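Search this site Go
Kids' Science Corner

How Does a Robot Learn to Hold On?
By Pavithra Annamalai
June

Try something for me before you read any further. Pick up a cup, or a shoe, or whatever happens to be near you, and then put it back where it was. Easy, wasn't it? You probably didn't spend even a second wondering where your fingers should go. When you were a baby, though, you had to work all of that out, and I expect you dropped an awful lot of spoons along the way (I know I did, because my mother still likes to tell people).

Robots have to learn to hold things too, and at the Unnithan lab in Ernudville, where I work, that is what we study all day long. Our robot is called Janura. Janura doesn't have a hand like yours - it has a gripper, a sort of big pincher that closes on things. Near the gripper sits a small camera, so the robot gets a very close look at whatever it is holding. It's a bit like having an eye on your wrist, which sounds strange, but think how handy that would be for finding a sock under the bed!
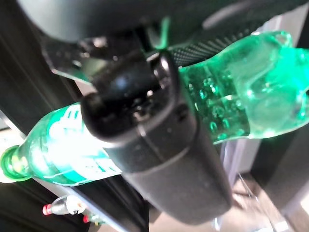
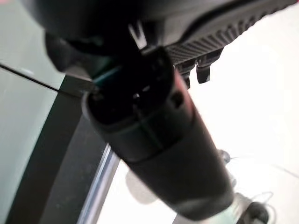

Photos: Janura's wrist camera / Unnithan lab, Ernudville

The green bottle in the first picture is a tricky thing for a robot to hold. It is see-through, so light shines right into it and makes it glow, and the label has turned so bright that you can't read a word of it. There is liquid inside as well, and liquid likes to slosh about. Squeeze a plastic bottle too hard and it bends. Squeeze it too softly and away it goes.

The long black thing in the second picture is a different sort of puzzle. It is smooth and dark, and it has a thin black wire running to its open end. A robot moving something with a wire has to be careful not to tug!

So how do we teach Janura? We use a method we call Flurumton, and it works a lot like learning to ride a bike. First a person guides the gripper through a job, slowly, while the camera watches. Then we do it again, with the object turned a different way, and again after that. The computer looks through all those tries for what the good ones have in common. Then it's Janura's turn to have a go alone.

We wanted to know whether more practice really helps, so we ran a test. One version of Janura's program learned from 96 practice tries, and another learned from 600. Each one then got 100 turns at picking things up. The first managed it 36 times. The second did much better, though it still dropped things, and we had a good long talk over lunch about why.

One idea we'd like to test next is whether practicing with lots of different objects works better than practicing with one object over and over. What do you think? You could try it at home with a pair of kitchen tongs and a few things that won't break - a sponge, a crayon, a rolled-up pair of socks. Write down which ones slip, and ask a grown-up to have a turn too.

Last updated: June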